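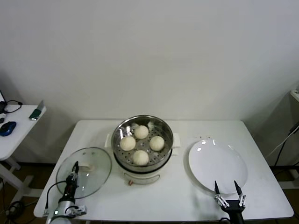 Four steamed buns in the tray and a plate on the right, between the two arms of the Rernitz robotics club's robot.

Rernitz students teach two-armed robot to serve steamed buns

By Staff Reporter
October

Print | E-mail | 208 shares | 2 comments

A student robotics club at Rernitz Technical College is spending the fall term on a kitchen job that takes most people a few seconds: moving steamed buns from a pot to a plate.

The club is working with a two-armed robot and an ordinary electric steamer. Members plan to enter the project, which they call Mustetti, in the student division of the Fosport Automation Challenge this winter.

Teams in the division choose a household task and must complete it without a person touching the robot or the objects once the clock starts. The Rernitz entry will have to lift each bun out of the steel tray, set it on the plate without tearing it, and put the glass lid back on the pot.

Students began by steering the arms by hand through the whole job and recording each attempt. The club's project log lists 898 recorded attempts so far, made in after-school sessions that run until 8 p.m. Those recordings are used to train the software that will run the arms on its own.

According to the log, the buns have been harder to handle than the lid. A grip that is too light drops them on the way to the plate, and one that is too firm leaves dents. The contest rules take points off for both. The club tried foam balls in the first weeks but went back to buns after finding that settings that worked for foam did not carry over.

The position of the buns is also changed between attempts. Judges will place the food themselves, so a robot that has learned only one layout would likely miss. Members now switch among several layouts and move the plate a few inches from one attempt to the next.

The club paid for parts and supplies with a $2,749 grant from the Pisharody Fund, which supports technical education in the county. Most of the money went to replacement gripper fingers, cables and a used computer for training. The college provides the room and the tables.

First-year students handle setup and keep the log. Second-year students work on the software and take turns at the controls. The club meets in the engineering building and is open to students in any program, with no coding experience required.

An open practice is planned for November, when visitors will be able to watch full runs and try steering the arms. The time will be posted outside the club's room and on the college's events page.

Contest entries are due in December. Rernitz last entered the challenge two years ago with a towel-folding project that did not reach the final round.

Print this story | E-mail this story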